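Workplace and Careers > Kitchens and Catering
Thread: Arms going in at our prep kitchen, what changed at yours?

pantry_lead86
Fri 3 September
I run the morning crew at the Grurnthorpe staff canteen. We have 11 people on the rota. Management has signed up for a counter system from Piser that clears packets and cups off the worktop and later on will handle plates. They gave us the simulation runs to look at before anything gets bolted down. The layout is meant to match our back counter, with the rack straight to the right of the sink.
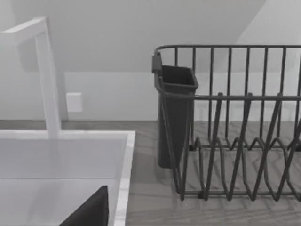 1. What I want to know
Who picks up the jobs the arm doesn't do, and do they get paid for it? Our meeting is next week and I'd like to go in with something from people who already work next to one.

dishpit_carl
We got ours in March. Nobody lost a job, but two people lost hours, so ask about hours and get it in writing. The work that's left is heavier. The arm takes the light stuff and you get the stockpots all shift.

pantry_lead86
Thanks. That's the part I was afraid of. They keep saying "light items first" and the run they showed us is exactly that.
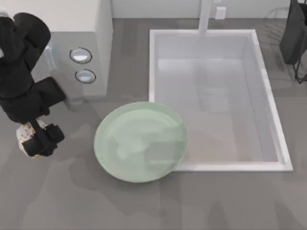 Patterned item in the gripper, green plate still on the corner of the sink.

tallgenji
Genji Matsuda here, I do shift planning at Irnanach. I don't agree with Carl. Our pot washers asked for the light items to go to the machine, as the bending and reaching was what hurt their wrists. We rotate every 3 hours now and sick days are down. It depends on who writes the rota.

dishpit_carl
And who writes yours? You do. Ours comes from an office two towns away.

tallgenji
Fair enough. Then that is the thing to fight over, and the arm is a side issue.

pantry_lead86
One more from the same set.
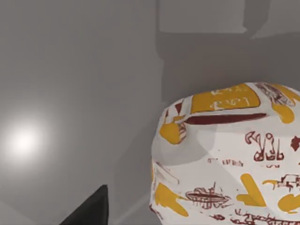

My worry with the training plan is that they have put down 6 hours for the whole crew. That covers the stop button and not much else. Crumpled wrappers like the one with the mustard and maroon print are what we get all day, and no two fold the same way. If the arm stalls on one, somebody has to know how to clear it safely, and that person should be on a higher grade. Cirilo Carrillo on our crew has offered to learn it, but he won't do it on his current rate and I don't blame him.

moss_and_rye
We had the Hafþórsson people in for the same kind of job. Ask for the clearing work to be a named role. At our place it was "everyone's responsibility" – so it went to whoever was closest, and that was always the new kid.

dishpit_carl
Same here. Also ask what happens to break times. Ours got moved to suit the machine.

pantry_lead86
Adding both to my list. Last one, then I have to get back to work.
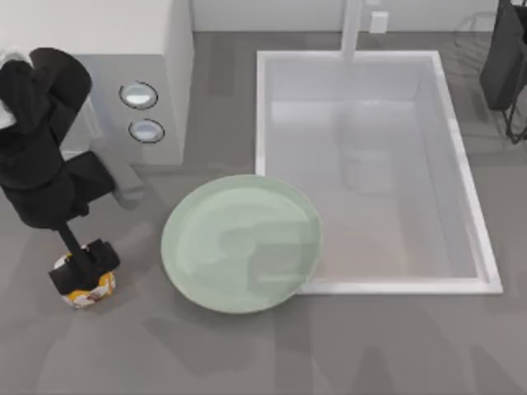 Can the crew refuse to work next to it until the training is done?
Depends on your contract, but most places will agree to a start date tied to training if you ask before the install.

tallgenji
Agree with that. Get the date set at the meeting.

pantry_lead86
Will do. I'll post what they say.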